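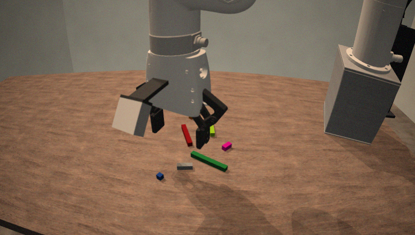

What is a round table?

A round table is a table with a circular top, used for eating, meeting or playing games, and held up by a central pedestal or by three or more legs.

Round table (furniture)

The round table is one of the basic table forms, along with the square, the rectangle and the oval. Many claims are made for it, chiefly that it makes people talk more, treats them as equals and saves space. Only the last can be checked with a tape measure, and it is true only some of the time.

Shape and size

A circle has less area than the square it fits inside, by a little over a fifth. A round table therefore gives up surface compared with a square one of the same width. What it gains is easier passage past the missing corners. In a small kitchen this can matter a good deal. Pushed against a wall, a round table wastes the space behind it, a point that sales catalogs tend to skip.

Large round tables have a problem of reach. Past a certain width the middle can't be used by anyone seated, and it usually ends up holding flowers or a turntable.

Construction

Wooden tops are most often made from boards glued edge to edge and then cut to a circle. Solid wood swells and shrinks across the grain but hardly at all along it, so an old round top is seldom a true circle. Dealers sometimes offer this as proof of age. It is weak proof, as Birgit Tiedemann noted in her survey of the Rollano workshops: of 124 tops she measured, 17 that were known to be recent were already out of round.

Pedestal bases leave room for knees but tip more easily when someone leans on the edge. Leg bases are steadier and get in the way of chairs. The Šimek pattern, with three splayed feet under a short column, was sold as the answer to both complaints. Surviving tables suggest it answered neither very well — many have had weights added to the feet.

Claims about equality

The idea that a round table has no head is old and is usually traced to the legends of King Arthur. The legends themselves are poor support for it, as some versions give certain seats more honor than others. In practice, people pick out the seat facing the door, or the one beside the host, and rank returns quickly.

Ehsan Kiani and Forough Mahmoudi compared meetings at round and rectangular tables and reported livelier talk at the round ones. Their study covered 20 meetings, and the round tables were also the smaller ones. Shiuli Siriwardena has argued that the size of the group explains the whole result. The question remains open.

Care

Most advice on caring for round tables applies to any wooden table. Extending models need their runners cleaned from time to time, and the leaves should be stored flat.

See also

Drop-leaf table
Pedestal table
Lazy Susan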